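Trilix forum > Manipulation > Methods and results
Print this thread | E-mail this thread
2023-09-27

Garnish placement with 200 demos: what the retrained policy gets right and wrong 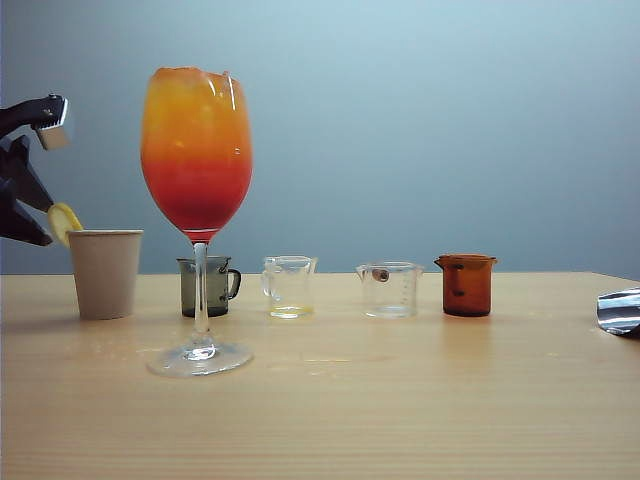
wouters_lab

Posting the result I promised in the July thread on end-of-task steps. Task is the layered drink: pour the components into the stemmed glass, then pick up a lemon slice and put it on the drink. The pouring part has been covered here before. I only want to discuss the slice.

Setup is the same bench layout we have used all year. Paper cup at the far left, then the gray mug, the two clear measuring cups and the amber beaker in a row to the right, with the wine glass in front of the row. Fixed camera on the workspace plus one on the wrist. Policy is a chunked action model with a 2-second chunk, trained from scratch on our own data.

Two training sets. Set A is 2000 demonstrations of the whole task, start to finish, one teleoperator. Set B is 200 demonstrations of the slice step alone, starting from a range of arm poses and with the glass already full. We trained on A, then continued training on B at a lower learning rate.

Result: the A-only policy usually gets hold of the slice but is poor at releasing it. It hovers over the rim, opens late, and often drags the slice back out with one finger. After B the release is clean in most trials. The cost is that pouring got slightly worse, mainly overshoot on the last component. Spreadsheet is in the group folder.

My conclusion is that the release was undertrained in A because it takes up a very small share of each episode. 200 short demos fixed most of it.

kavville_arm

Useful, thanks. Two questions.

Did you run the control where the extra 200 are whole-task demos? Without it you can't separate "more release data" from "more recent data". Continued training at a lower rate on anything from the same operator tends to smooth out the hesitation.

Second, how are you scoring a release? In our lab the number moves a lot depending on whether a slice that lands flat on the drink counts the same as one that sits on the rim.

wouters_lab

No, that control has not been run. It is on the list.

Scoring: slice in or on the glass, fingers clear of it, glass upright, all within the time limit. Flat on the surface counts. Rim counts. Slice on the table is a fail even if it touched the glass first.

elham.k

I disagree with the conclusion, or at least with the order of it. Look at the picture in the first post. The slice is at the tip of the lower finger and overlaps the rim of the paper cup. From that view I can't say whether it is pinched or just resting there. If I can't, the fixed camera can't tell the policy either, and the policy has to take grasp state from the wrist view or from finger position.

A slice is thin. Finger position with a slice held and finger position fully closed are very near each other on most parallel jaws. So the A-only policy may be hovering because it does not know whether it is holding anything. That is a state estimation problem and it would look exactly like a late release.

Set B starts from varied arm poses, so it probably also contains more wrist views of a held slice. You may have fixed the perception and credited the timing.

wouters_lab

Fair point on the fixed view. The wrist view is better but not good. The slice is pale and the drink is pale yellow-orange at the top, so contrast near the rim is low there as well.

On finger position: we do feed gripper width to the policy. I have not checked how well it separates held from empty. Can do that from the logs without new trials.

kavville_arm

Please do. We had the same suspicion on a tea bag task and plotted width at the moment of lift. The two histograms overlapped so much that the channel was close to useless. We ended up adding motor current and that helped more than extra demos did.

trilix_mod

Moved from General to Methods and results. Please keep the gripper hardware discussion in the hardware section if it gets long.

bench_3

Going to argue the other side. We ran something close to the missing control, different task (placing a lid on a jar). Base policy, then one continuation on whole-task demos and another on final-step demos, matched by number of frames and not by number of episodes. The final-step version was clearly ahead on the final step. The whole-task version gained a little everywhere. So I believe the original claim, at least in direction.

Matching by frames matters. If you match by episodes, 200 whole-task demos is many times more data than 200 slice demos, and a tie between them would mean something different from what people will take it to mean.

elham.k

A lid is thick and the jaws stay well open when holding it. Width is informative there. It doesn't answer my objection, since the ambiguity I'm describing is absent from your task.

bench_3

Agreed that it doesn't rule out yours. It does show that the data share effect exists by itself, with perception more or less taken care of. Both can be present.

elham.k

Then the test is simple. Take the A-only policy and give it a held/empty flag from a person watching the arm. You will need to train the flag in, but labels for A can be produced from the logs plus some manual checking. If hovering goes away, it was perception. If it stays, it was data share.

wouters_lab

Manual checking on 2000 episodes is a lot. I could label a subset and train a small classifier on the wrist view, then use its output for the rest. Label noise would be highest on exactly the frames we care about, though.

kavville_arm

Label only the segment from first contact with the slice to the end of the episode. You don't need anything from the pouring part, the flag is zero there.

late_fusion

What about the glass? It is tall and stemmed, it stands nearer the camera than the row behind it, and its stem overlaps the gray mug. Two clear measuring cups sit nearby. I would expect some of the hovering to be depth error on the rim. Transparent rims are bad in every dataset I have worked with.

Also, is the glass position randomized in B?

wouters_lab

Randomized within a small square in both sets, same square. The row behind is fixed up to a few millimeters.

No depth sensor in use, RGB only. The drink itself gives the policy a decent cue for where the bowl is, the red at the bottom in particular. We see worse approach accuracy when the glass is empty, but the slice step is never run on an empty glass so it has not mattered.

late_fusion

It would matter for the claim. If A contains many frames with the glass empty or part full and B contains only full ones, then B also narrows the visual distribution. That is a third explanation alongside the other two.

bench_3

That one is cheap to test. Filter A down to frames after the last pour and continue training on those. No new collection, no labels apart from a cut point.

wouters_lab

Good, I will do that first. Order of work then:

- gripper width histograms from existing logs
- continuation on filtered A, frames matched to B
- whole-task control, frames matched to B
- held/empty flag, contact segment only

I'll keep mixing a portion of A into every continuation run as well, to see if the pouring loss goes away. Should have done that the first time.

kavville_arm

What ratio? We use 3 parts old data to one part new and the regression on earlier steps was within noise. Going lower brought it back.

wouters_lab

Will start from yours. Histograms first, I should have them posted before the next training run finishes.

elham.k

Please post per-trial outcomes and not only the means. With this few trials per condition I'd like to see which failures are drags and which are drops.

wouters_lab

Per-trial sheet is already in the folder, second tab. Drags and drops share one failure code at the moment. I'll split them from the video.

Print this thread | E-mail this thread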